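4.2 Teaching a move by remote control

Right, this is the bit I enjoy most! You drive the Cekex arm yourself, it remembers what you did, and later it has a go on its own. Kedir Admasu taught me this routine and I've hardly changed it.

1. Mark out the working area on the floor with bright tape. I use yellow, which shows up nicely on dark carpet.
2. Stand whatever you're handling inside the tape.
3. Put on the control glove and open and close your hand slowly until the fingers follow.
4. Bring the hand down over the square, fingers first, and stop short of the floor.

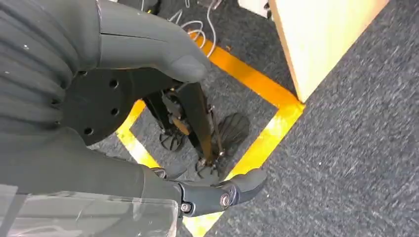
Fig. 7. Wrist view over the taped square, with the leg mechanism standing inside.

5. Press Record, then do the move at half the speed you think you need (I always rush the first one).
6. Press Stop before you lift your own hand away.

Note: save each go under its own name. The Araya software holds 225 of them, and I've filled it more than once.

Caution: keep loose cables out of the arm's path, and keep your feet outside the tape while the arm is live.

If the fingers lag behind yours, stop and go back to step 3.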